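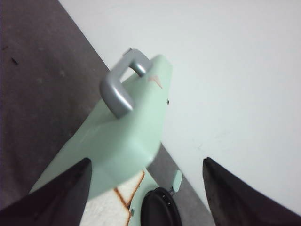

One Hub, Two Halves: what the council wants you to agree to

Search this site Go

By now most households in Lornby should have had the leaflet about the "Community Hub". It is a glossy thing, folded in three, and it asks whether you would like better services under one roof. I have yet to meet anyone who would like worse services under several roofs, so I expect the answer will be yes and the council will say it has a mandate.

Before that happens it is worth reading the report behind the leaflet. It went to cabinet in April and is on the council's website if you are patient with the menus. The proposal is to close the library on Mill Lane and the advice office next to the bus stands, and put both into the ground floor of the Kasten building, which the council has been renting out in bits for years and now can't fill. The two old buildings would be "released". The report uses that word four times and "sold" only in the appendix.

I should say that I'm not against moving a library. The Mill Lane roof has been patched more often than my own and the children's corner is freezing in winter. If someone had come forward with a proper plan for a warm, bigger library with decent hours, I would have helped deliver the leaflets myself. What we have been given is a good deal vaguer than that.

What the survey asked

The leaflet points to an online survey run on a platform called Vurkex. It closed with 501 responses, and the council has been quoting that number as if it were a landslide. Lornby has rather more than 501 people in it. Paper copies went to around 700 homes, mostly on the Pluvadville side of the river, and the report doesn't say how many came back or whether they were added to the online total.

The main question was: "Do you support bringing services together in a modern, accessible building?" There was no question asking whether you wanted the library to stay where it is. There was no question on opening hours either, though anyone who has tried to use the advice office after work could have told them that hours are the whole problem. You could rank your preferred café options.

Donnie Rennie, who sits as an independent for the north ward, asked at the cabinet meeting how many of the people who answered used either service. The officer said the data "was not captured in that form". Councillor Rennie asked in what form it had been captured. The chair moved on to the next item, and you can hear the shuffling of paper on the recording.

Ye-ji Seol, the cabinet member in charge of the project, has since written to say that the survey was "one strand of engagement" and that there will be a second round once designs are ready. I'm glad to hear it. I would be gladder if the council were not also asking for permission to market the Mill Lane site before that second round begins. Once there is a buyer with a deposit down, I don't see what a resident could say that would make much difference.

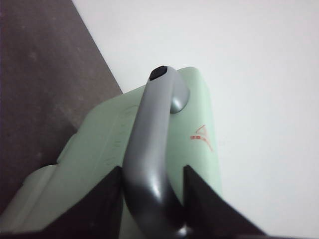 The money

The report says the hub will cut running costs by 30 per cent. This is the figure on the front of the leaflet and it is the one councillors repeat when they are stopped in the high street.

Look for how it was worked out and you will find one table. It compares the present costs of both buildings, heating and repairs included, with the projected costs of the new space. The rent the council would stop getting from the Kasten building's current tenants is left out. So is the fit-out, which is described as "a capital matter to be addressed separately". The staffing line falls, and the note beside it says only "efficiencies through shared front desk".

Joon-young Yoon used to do the accounts for the allotment association and has sat through more budget meetings than most councillors. He went through the table with me over a long afternoon. His view is that the saving may exist, but you couldn't tell from this whether it is large, small or a loss for the first several years. He has put in a request for the working papers and has had an automatic reply.

We have been here before. In 2008 the council moved the housing desk and the rent office into a single counter and promised shorter queues. Those of us who stood in that queue remember what it was like. Within a couple of years the housing desk was back in its own room, the sign had been paid for twice, and the report on lessons learned was marked confidential. I asked for it again last month and was told it could not be found.

None of this proves the new scheme is a bad one. It does mean that the people putting it forward ought to show their sums, and that "trust us, it's 30 per cent" is a thin answer from an authority with this record.

Who will be behind the desk

The shared front desk deserves more attention than it has had. Library staff would be trained to do "first-line advice triage", and advice staff would be trained to issue and return books. The training is down as two half-days.

Han-gyeol Ra has worked in advice services in three different towns, though never in this one, and was blunt when I described the plan. People come to an advice desk with eviction letters. They come when their benefits have stopped. They need a door that shuts and somebody who knows the rules, and they need not to be overheard by the parent of a child in their daughter's class who has popped in for a picture book. The floor plan in the report shows one "confidential pod". It is next to the café.

The library side doesn't come out well either. Shelving on the plan is marked "flexible", meaning on wheels, so that the floor can be cleared for evening hire. The local history collection isn't on the plan at all. When I rang to ask, a very polite person said it was "being considered in the wider context", and took my number.

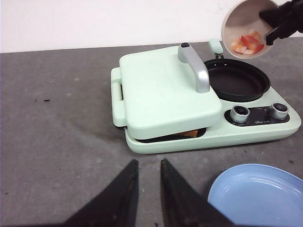 Joining two services together is easy to draw and much harder to run, and the council's report hardly goes beyond the drawing. It keeps coming back to the idea that anything sharing a base must work as one. I look at the little mint-green toy cooker and see a sandwich press on one half and a frying pan on the other, on the same base, and you still wouldn't fry an egg in the press. The lid sits a bit askew as well, which seems about right for the state of the business case. An advice office and a library can share a building, and in plenty of places they do, but each has to keep its own room, its own trained people and its own budget line. Ask for those three in writing and see what comes back.

What the council says

In fairness I put these points to the town hall and will give the reply as I had it. The council says the design is at an early stage, that no jobs will be lost "as a direct result" of the move, that the pod may become two pods, and that the Kasten building is fully accessible where Mill Lane is not. The last point is a good one. The step at Mill Lane has been a disgrace for as long as I have lived here, and a ramp was promised at least twice.

On the lost rent, the reply was that this is "commercially sensitive". On the 2008 report, there was no reply.

Byung-chul Wang, who chairs the residents' forum in Pluvadville, takes a kinder view than I do. He thinks the scheme could be made to work if the hours were longer and the sale of Mill Lane were put off until the new place had been open for a year. He has written to Councillor Seol suggesting exactly that. I'd settle for it, to be frank – though I notice that delaying the sale is the one change the council has so far refused to discuss.

What you can do

The proposal goes to full council next, and written comments are taken until noon on the day before the meeting. Email counts, and so does a letter handed in at the town hall desk. Ask for a receipt if you hand one in. A petition is being kept at the counter of the Lornby newsagent's and another at the library itself, though staff there have been told not to mention it, so you'll have to ask.

If you write, keep to questions. What rent is being given up? What will the fit-out cost, and out of which pot? Will Mill Lane be sold before the second survey? How many hours a week will a trained adviser be on site? Where is the history collection going?

Copies of the cost table, with Joon-young's pencil notes, can be had from the usual newsletter address. Please send a stamped envelope if you want it on paper.

Recent items
Bus shelter repairs: still waiting on the contractor
Why the parking review was held over again
Pluvadville footbridge: three options and no drawings
Letters: bins, benches and the market clock

Get the newsletter by email. Enter your address to sign up. You can unsubscribe at any time.

This site uses cookies to remember your settings. Accept Manage choices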